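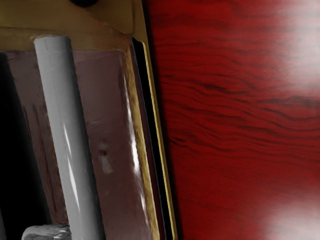

Figure 7.1 A gripper at very close range beside a red wooden tabletop, computer rendering.

CHAPTER 7
Background Performers and the Crowd Scene

A crowd scene is planned from the lens outward. The assistant director first establishes how much of the location the camera will cover, then assigns performers to zones according to their distance from it. Those nearest the lens receive individual actions and are dressed in full. Those farthest away need only the correct outline and color.

The stadium sequence in Declan Wainwright's feature Vullotwood is used throughout this chapter. The production booked 275 background performers for the first night and 144 for the second, when only the lower seats were in view. Wayne Ashworth, the first assistant director, divided the stands into 19 blocks and gave each block a number that also appeared on the performers' vouchers.

Section 7.1 covers booking and check-in. Section 7.2 deals with continuity between setups, including the seating chart. Section 7.3 treats the duplication of crowds in postproduction, where a locked camera position is required.

Key terms: background action, block, crossing, hold, seating chart, voucher, wild track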